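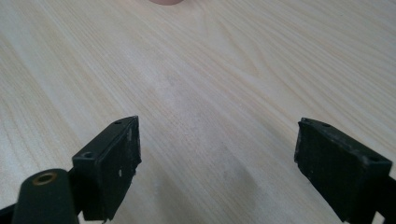 *Pale tabletop, fine straight grain.*

# Vinegar, citric acid and the kettle: a hard water page

We live on hard water. You could build a small extension with what comes out of our taps. Over the years I've been sold sprays, gels, a magnet to clip round the pipe and a tablet that fizzed very impressively and left the kettle as it found it. These days I use white vinegar and a tub of citric acid, and the cupboard under the sink has shut properly ever since.

## The kettle

Citric acid wins here. Vinegar does the job too, but your tea will taste of chip shop until the weekend.

- Half fill the kettle with cold water.
- Stir in a heaped tablespoon of citric acid.
- Warm it gently and switch it off well before it boils.
- Leave it for half an hour while you do something less interesting.
- Pour away, rinse twice, boil a full kettle of fresh water and pour that away as well.

Tell the household. Seraina Lüthi, my sister-in-law, made a pot of Earl Grey with the middle stage of this process and drank most of a cup out of politeness.

If there's still a crust round the bottom, go again. Leave the screwdriver in the drawer.

## Shower head

If it unscrews, unscrew it and put it in a bowl of warm water and vinegar, half and half. If it doesn't, pour the mixture into a freezer bag, hang the bag over the shower head and hold it on with an elastic band. It looks dreadful. An hour is plenty for chrome, and less is better if the finish is brass, gold or anything the shop called "brushed". Rub the nozzles with an old toothbrush and run the water hard for a minute.

Please mark the toothbrush. A strip of red tape will do.

## Taps

Soak a bit of kitchen roll in vinegar and wrap it round the base of the tap where the white ring forms. Twenty minutes, wipe, rinse, dry. The drying matters more than the rest of it, and it's the bit I skip.

## My everyday spray

- 400 ml water
- 100 ml white vinegar
- a small squirt of washing-up liquid

Shake gently, label the bottle, and use it on tiles, the sink and the glass shower door. I put mine in an old Gedus bottle and forgot the label, so for most of November it was used to mist the ferns. Two have forgiven me.

You can steep lemon peel in the vinegar for a fortnight and strain it. It makes no difference to the cleaning that I can see, though you do feel like a person with a pantry.

## Where to keep it away from

**Marble, limestone and travertine.** Acid eats them. Ettore Fabbri wrote to me after the last version of this page to say he had a round dull patch on his marble worktop exactly the size of a vinegar bottle. I'm sorry, Ettore. It's in bold now.

**Anything with bleach in it.** Vinegar or citric acid with bleach gives off chlorine gas. Don't mix them, don't use one straight after the other, and don't put both down the same plughole on the same morning.

**Oiled or waxed wood.** It strips the finish in time. A damp cloth and a little mild soap, then a dry cloth along the grain.

**Rubber seals.** A quick wipe is fine, a long soak isn't.

**Cast iron.** Only if you like orange.

## And the bicarb?

Half the internet wants you to put bicarbonate of soda and vinegar in a bowl together. They fizz and cancel each other out, and what you have left is slightly salty water and a feeling of achievement. Use bicarb by itself, as a paste with a drop of water, for tea stains in mugs and the burnt bit on the oven door. Use vinegar by itself for scale. Keep the fizz for visiting children.

## Buying it

Clear white vinegar in the biggest bottle you can lift. Brown malt vinegar works on scale and makes the bathroom smell like a pier. Citric acid comes cheapest from home-brewing shops, and it keeps for years in a jar with a tight lid. Once damp gets in it sets into a single brick, and then you'll want the screwdriver after all.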